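Notebook, treaty powers desk
Dec 25, 2024

Worked through the Prililow council's agreement with the Demport port authority, clause by clause. The question is whether a local body can bind itself to an overseas party without central consent. File is 3884, paper copy in Sarla's cabinet.

Clause 5 is the difficulty. It says the parties "shall cooperate" on freight planning, then clause 17 says nothing in the document creates legal obligations. Harish reads 17 as governing the whole. I am less sure: the consent rule as drafted catches arrangements whether or not they are binding, so 17 may not help the council at all.

Checked the definition of "foreign entity" again. A port authority with its own board is probably outside it, unless the state appoints a majority. Majdi to find the appointing instrument — the version we hold is unsigned and has no schedule.

Notice period: 20 days before signature. The council's minutes record signature before notice. Áine thinks late notice can be cured. Could find no authority either way. The Bisht commentary skips the point and the Pinmont one cites only Bisht.

Table of earlier arrangements still has gaps in the variation column. Sushil has the originals.

To do: redraft para 5 of the advice, take out "clearly". Ask Sarla whether the variation letter was ever filed.
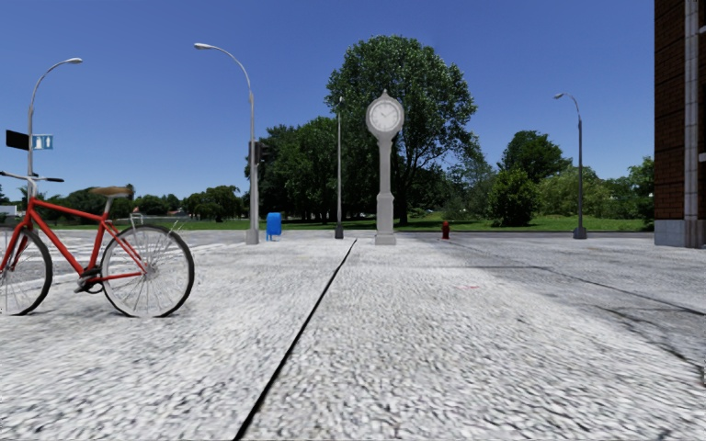
Rendered street view: red bicycle, lamp post and signs.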